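Kuvine Word List

A list of everyday household words in plain English, with short notes on where each one is used. It covers bedding, kitchenware, clothing and small personal items. The list is kept as a single text file so it can be read without special software.

Contents

words.txt — 253 entries, one per line
notes.txt — longer notes for entries that need them
regions.txt — short codes for places named in the notes

Format

Each line has three fields split by a tab: the word, its group, and a region code. The region field is left blank if a word is in general use. Entries are in lower case except for names. An entry can have up to 20 alternate forms, separated by semicolons in the first field.

Groups

Bedding has 81 entries and is the most complete. Kitchenware still lacks most words for baking pans. Personal items was added in October and has 23 entries, so expect gaps.

Sources

Most entries came from mail-order catalogs and the Perrin spelling file. A few were sent in by readers of the Rarano newsletter. Brand names were dropped unless people use them as ordinary words.

Known problems

"Comforter" and "quilt" are listed as alternates of each other, and they should be split. "Claw clip" and "hair claw" appear twice — once under clothing, once under personal items. The sort order breaks on entries with a hyphen.
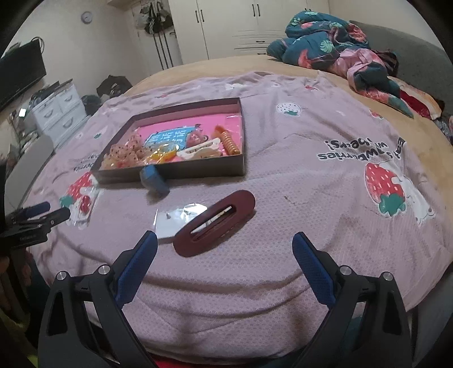 1 min read

Using the list

You may copy, change and share the files. Please keep the name Kuvine in any copy that has not been edited. If you change the entries, pick another name, as the Urnero version did.

Corrections

Send corrections to Fares Nimri, one word per message, with the line number and a sentence showing how the word is used.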